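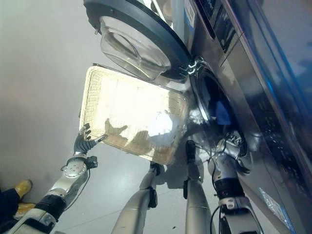 Attachment 1: front loader, door open, blue fabric in the drum

Ticket 194
Product: Cleltorer clip-on and rearset kit, for the Vrabec 125
Other parts fitted: Muvell fuel controller, short levers, stock exhaust
Status: Closed
Opened in: June

Original message

Bike cuts out. Fitted your kit last weekend, clip-ons, rearsets, the relocated key bracket, all of it. Started fine on the stand, idled fine, rode it up and down the road, fine. Took it to Brostside for open practice and it dies in the tight left at the back. Every lap almost. Not a stumble, just dead, dash goes off and comes back, then it fires again if I'm still rolling. If I'm not rolling I have to push the button and it starts first hit.

Only the left. Rights no problem, straight no problem, flat out no problem.

Things I already did:
Battery terminals, tight.
Fresh fuel.
Plug out, looked ok, tan color. Put it back.
Unplugged the Muvell box and put the stock connectors back together. Same thing. So not the box I think.
Swapped the main fuse for the spare under the seat.

Need it sorted before the next round. Don't want to pull the whole front end off agian if I can help it.

Reply from support

Thanks, good detail. Dash going off too means you're losing power to everything on the switched side, so leave the fuel controller and the plug alone for now. With the low bars on, the first place we look is the harness behind the headstock. The kit drops the bars and moves the key bracket forward, so the loom has to be rerouted. Page with the red heading in the fitting sheet.

Please try this, engine running, bike on the paddock stand, front wheel off the ground if you can:

Turn the bars slowly to full left lock. Hold it.
Same to full right.
Back to center, then wiggle the loom by hand where it comes past the headstock, left side.
Wiggle the key itself, a little side to side, don't force it.

Tell us which of those kills it. Also send the bar position, are the clip-ons above or below the top clamp, and did you use the lock stop spacers.

Customer, 7:40 pm

Ok did that.

Full left, nothing. Held it there, kept running. Full right nothing. Wiggled the loom, nothing. Key, nothing. Ran it until the fan kicked in and it never missed.

Clip-ons below the clamp. Spacers, yes, both.

So now I don't know. Only does it at the track. Could it be the tip over sensor?? Seen people say that on the forum. Thinking of bridging it.

Reply from support

Please don't bridge the tip sensor. It's what stops the fuel pump if the bike goes down. Also on the Vrabec a tripped tip sensor stays tripped until you cycle the key, and the dash stays lit. Yours goes dark and comes back by itself, so it doesn't match.

Two more questions. On the stand test were you pushing down on the bars at all? And did the forks move? On the stand with the wheel in the air the forks are at full extension. In that corner you're on the brakes, front is compressed, bars are turned, weight is on your hands. Whole different spot for the loom.

Put it on the ground, on the rear stand only. Front brake on, bars a quarter turn left, and lean your weight on the front so it dives. Bounce it.

Customer, 9:15 pm

GOT IT. Third bounce, dead. Dash off. Let go, dash back.

Did it again with the bars straight, nothing. Bars right, nothing. Left and compressed, dies every time now, maybe I made it worse.

Can hear a little tick from down by the radiator side when it happens. Too dark to look properly, will do it in the morning.

Reply from support

Good, repeatable is most of the job. Key off, battery negative off before you put your hands in there please.

What you're looking for: the main loom comes down the left side of the headstock, through the plastic guide. With the stock bars it sits behind the guide. With ours it has to go in front, and the big gray connector goes up under the top clamp, not hanging down beside the fork. If the connector is left low it can sit between the left fork leg and the bracket for the upper fairing stay. Straight ahead there's room. Turned and dived there isn't.

Take the screen and upper panel off, you can leave the belly pan and the sides on. Four screws and the two push clips. The push clips go brittle, don't lever them with a screwdriver.

Check:
Gray connector, latch fully home? Any pin backed out?
Wire going into the back of it, thick red one, insulation marked or shiny?
Zip tie nearest the headstock, is it the one in our bag or the factory one?

Customer, 8:05 am

Panel off. One push clip is now two push clips, sorry, one push clip in bits. Do you sell them.

Connector was hanging low, yes. Beside the fork like you said. Latch looked shut but it wasn't, clicked when I squeezed it. Red wire has a flat spot on it, insulation not through but close. Factory zip tie still on, I never cut it, so the loom couldn't go up even if I wanted. My fault, I skipped that page, figured I'd done harnesses before.

What do I do about the wire. Tape?

Reply from support

Not just tape. If no copper is showing you can sleeve it: depin the wire from the connector, slide on adhesive heat shrink, go well past the flat spot on both sides, shrink it, pin back in. If copper is showing or any strands are broken, cut back and splice with a proper crimp, or replace the pigtail. We have the pigtail on the shelf, and push clips, both can go in the same envelope.

Then:
Cut the factory tie.
Loom in front of the guide.
Gray connector up under the top clamp, latch facing you, listen for the click. Tug it.
Our long tie loose around the loom, not tight. It needs to slide when you turn.
Lock to lock with the front compressed, watch the loom the whole way, before the panel goes back on.

While you're there look at the throttle cables. Same trip past the headstock, and if the loom was low they may have been pushed over. Idle should not change at all from lock to lock. If it climbs, stop and reroute, don't ride it.

Customer, 12:30 pm

Sleeved it. Depinning took forever, used a bit of bent safety pin and a lot of swearing. No copper showing so I'm happy with it but send the pigtail anyway, I'll keep it in the van.

Rerouted. Bounced it left, right, center, all good, can't get it to die. Idle steady lock to lock. Cables were rubbing the back of the key bracket a bit, moved them over.

Other thing. Left rearset, the shift rod is really close to the swingarm pivot nut. Not touching. Supposed to be like that?

Reply from support

Close is normal on that side, touching isn't. If you're on the lower peg position the rod comes down nearer the nut. Turn the rod so the flat faces inward and check again with someone sitting on the bike. Jam nuts have opposite threads at each end, left hand one at the front. Small dab of medium threadlocker on both.

Pigtail and clips going out this afternoon, no charge. Leave the Muvell box unplugged for your first session, then put it back in for the second. That way if anything comes up we know which side it's on.

Customer, 6:20 pm

Back from Brostside. Did three sessions. First one stock fueling, second and third with the Muvell back in. No cut outs. Back left is fine, went in harder than before just to try it, front way down, kept running. Dash never blinked.

Low speed is a little snatchy with the box in, but it was like that before your kit, so that's for them not you. Will open a ticket over there.

Rod cleared fine after turning it. Levers want moving down a touch, wrists hurt. How far can I rotate the left clip-on before it hits the tank?

Reply from support

Glad it held. Rotate the lever perch on the tube, leave the clip-on where it is. If you do move the clip-on, keep a finger's width to the tank at full lock and redo the loom check.

Internal notes

Same fault as the earlier ones. Factory tie left on, connector low. Fitting sheet has the step on its own page and people still go past it. Ask if the tie step can go ahead of the clip-on step, can't miss it then.

Add the compressed left lock bounce to the first reply template. Static lock to lock test cost this guy an evening. Should of asked for it first.

Tag: harness, headstock, no return
Parts sent: pigtail, push clips
Follow up: none unless pigtail dosn't arrive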